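Quiet Light: How a Small Laboratory Is Rethinking the Infrared Detector

Photodiodes receive far less attention than the lasers they serve. Every optical link needs both, yet the receiving end is often treated as a solved problem. At Novora, a research firm specializing in compound semiconductors, the detector has become the main line of work.

The firm's Flutix program began in December with a narrow goal: to lower the dark current in indium gallium arsenide photodiodes without cooling them. Dark current is the small flow of charge that passes through a reverse-biased device when no light reaches it. It adds noise, and in weak-signal work that noise sets the limit on what can be measured.

"Most of the leakage we found was at the surface of the junction," says Ivar Nordin, who directs the program. "The bulk material was already very good."

His group therefore turned to passivation – the thin insulating layer that seals the exposed edge of each diode. Wafers grown by Sjöberg were processed with 2 different coatings and compared over 114 devices. Celletti supplied the ceramic packages. 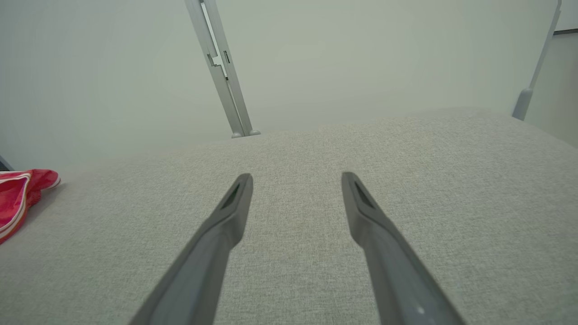 Packaging brought difficulties of its own. A detector chip must sit level beneath its window, and a slight tilt reduces the light coupled from a fiber. Novora now records the placement angle of every chip, and parts outside the limit are set aside before wire bonding.

Long-term testing continues. The present series will run for 997 hours at raised temperature, with dark current measured at three bias voltages. Results will be shared with the program's partners when the series closes.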